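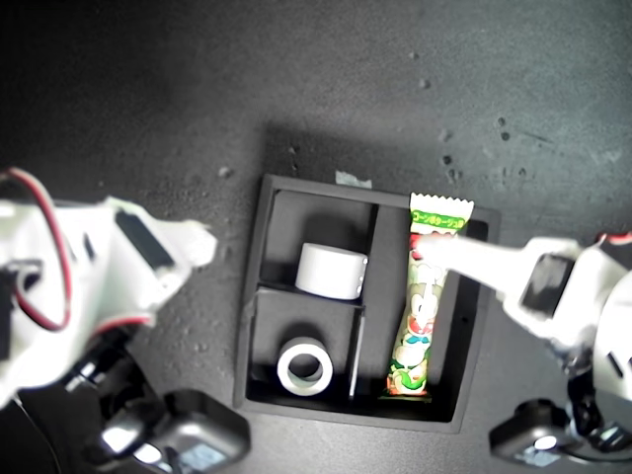 Home Files Issues Releases Wiki

tray-pick-compare

Trials from a bench comparison of two arm controllers, Zoteo and Kodadel, driving the same pair of Kumatell arms over a small divided tray. Version 2 of the data. Maintained by Ilari Huttunen.

What this is

We had been running the Kumatell pair on the Zoteo controller and wanted to know whether moving to Kodadel would make light picks any better. The arms stayed the same and so did the fingers. Only the controller and its settings changed. Each trial is one attempt to lift one object out of its compartment with one arm while the other arm holds still.

The set holds 933 trials. Of these, 29 are marked as faulted and are kept in their own folder. A faulted trial is one where the run stopped for a reason that had nothing to do with the pick, such as a dropped servo message or a camera stall. A bad grasp is not a fault. It stays in the main folder and counts as a miss.

The first release went out on September 10, 2019. This one fixes the labels on the left arm and adds the command logs, which were missing before.

Setup

The tray is black and shallow, with thin partitions. There are two compartments on the left, one above the other, and a long one on the right. It sits between the arms, and the camera looks at it from overhead. A strip of tape goes on the top edge of the tray. If you rebuild the bench, check that the tray has not crept sideways before you start a new batch. It is light, and a finger that catches the rim will move it.

The tabletop is dark gray and speckled. We tried a plain white sheet under the tray for a short time and went back to the bare table. The white objects were hard to separate from the sheet, and the exposure kept shifting when an arm came in.

The camera is a Beyene unit on fixed exposure. Lighting is uneven across the table, brighter toward the upper right. We left it like that. Anyone training on these frames should expect a light gray patch on one side and shadow on the other, and should not crop to the bright part.

Objects

cylinder: White and solid, placed on its side in the upper left compartment with the curved face up. There are two small holes near one end. It rolls if pushed from the side, and most misses with this object are a roll followed by a close on nothing.

ring: White, hollow, in the lower left compartment, with the opening facing the camera. Can be taken across the outside or with one finger in the hollow. The planner was allowed to pick either. The choice is logged under grasp_mode.

snack_stick: A slender wrapped snack with a green label band and Japanese text, laid lengthwise in the long right compartment. The wrapper is printed with cartoon characters. It is the only object that is soft to the touch, and it is the reason for most of this work. Too much force dents it, and too little lets it slide back down as the arm rises. We replaced the stick whenever the wrapper was creased enough to change how it sat.

Controllers

Zoteo runs position control with a current cap. You give it a target opening and it drives there until it arrives or hits the cap. It is simple and it behaves the same way every time, which made it a good baseline. Its weak point is contact. By the time the current has climbed to the cap, the finger has already moved further than you wanted on a soft object.

Kodadel has a force estimate built from motor current and joint speed. You set a closing force and a closing speed, and it slows down near contact. It needs a warm-up run before the estimate settles. We did not do this in the first few batches and had to throw them out. They are not in the release.

Both were given the same start pose and the same approach path. Both had a timeout of 500 ms for the closing step. A trial that ran past the timeout was stopped, the finger was opened, and the result was written as timeout.

What we found

On the cylinder there is little between the two. Either controller will pick it if the approach is centered, and neither will save a bad approach. Kodadel rolls it less often when the finger comes in a bit off center, and we put that down to the slower close.

On the ring, Zoteo did better than we expected. The outside grasp suits position control, as the ring is hard and the target opening can be set close to its true size. Kodadel sometimes read contact with the partition as contact with the ring and stopped early. Raising the contact threshold helped with that and made the snack stick worse, so we left the threshold alone for the released trials.

On the snack stick Kodadel is clearly better. Fewer dents and fewer drops. With Zoteo we could tune the cap to stop the dents or to stop the drops, and never found a value that did both. The right arm handled nearly all of the stick trials since the long compartment is on its side.

We are not publishing a single score across objects. The mix of objects is uneven and a combined number would mostly tell you how many stick trials were in it.

Folder layout

main/ holds the normal trials, one subfolder each.
faulted/ holds the stopped ones, same layout.
calib/ holds camera and arm calibration for each batch.
notes/ holds the bench notes, typed up, with spelling left as it was.

Inside a trial subfolder:

frames/ overhead images in order
command.csv what was sent to the controller
state.csv joint positions and motor current
trial.json labels and settings

Fields in trial.json

controller: zoteo or kodadel
arm: left or right, as seen in the overhead image
object: cylinder, ring or snack_stick
grasp_mode: outside or inside, ring only
close_setting: current cap for Zoteo, closing force for Kodadel. The units are different, so do not plot them on one axis.
result: success, miss, slip, timeout
dent: true or false, snack_stick only, judged by eye after the trial
batch: batch name, matches the folder in calib/

A success means the object cleared the tray rim and was still held when the arm stopped. A slip means it left the floor of the tray and fell back. A miss means it never left the floor.

Known problems

The dent label is one person's opinion. Small marks near the sealed end are easy to overlook, and a stick that was already slightly marked may have been passed as clean.

Timestamps in state.csv come from the controller and those on the frames come from the camera host. They are aligned at the start of each trial only. Over a long trial they drift apart a little. If you need tight alignment, use the first frame in which the finger moves.

The idle arm is in view in most frames. It is held in place but not locked, and in some trials it sags slightly. Do not use it as a fixed reference.

Cables move. A red cable near an arm can change shape between trials even when the arm does not, and a simple frame difference will pick that up.

There is one tray, one table and one set of fingers. We would not expect the closing settings to carry over to another gripper, and the Kodadel force values in particular should be tuned again from scratch.

Suggested use

The set is good for comparing closing strategies on small objects, for training a grasp outcome classifier from overhead frames, and for checking contact detection against motor current. It is too narrow for general object recognition. Split by batch when you make a test set. Trials from the same batch share lighting and tray position, and a random split will give you results that look better than they are.

Planned

A third release is planned for November, with softer finger pads on both arms and the same three objects. Left-arm trials on the snack stick will be included if the reach allows it. The raised contact threshold on Kodadel will get its own batches.

Contact

Open an issue for label errors and give the batch name and trial folder. For questions about the bench or the calibration files, write to Ilari Huttunen through the project page.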